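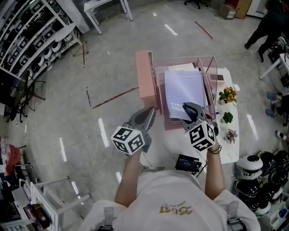

Kanako Kikuchi asked for it to be minuted that the Sernoldale newsletter has been late every month since spring, and that the last one wished readers a happy summer in December.

The editor, Chiharu Kobori, accepted the point and the date. She noted that copy is due on the 5th and that Kazuhiro Kinoshita's gardening column tends to arrive well after that – with footnotes.

Kazuhiro said the footnotes were popular. Asked with whom, he said he would get back to the meeting.

Printing. Cullier has quoted for 1,000 copies, Flemar for the same number on thinner paper. Yuto Hirano held the Flemar sample up to the window and read us page 2 from the back of page 1. Cullier agreed, 4 to 1.

We use cookies to improve your experience. Accept all | Manage settings

Small ads. Asuka Ueda reported that the Honda listed as "nearly new" has now run in up to 100 words of steadily sadder copy. Agreed to cap ads at two lines.

Crossword. Last month's 9 across had no answer. Chiharu to apologize in print.

Next meeting at 7 p.m., Kanako to bring the key this time.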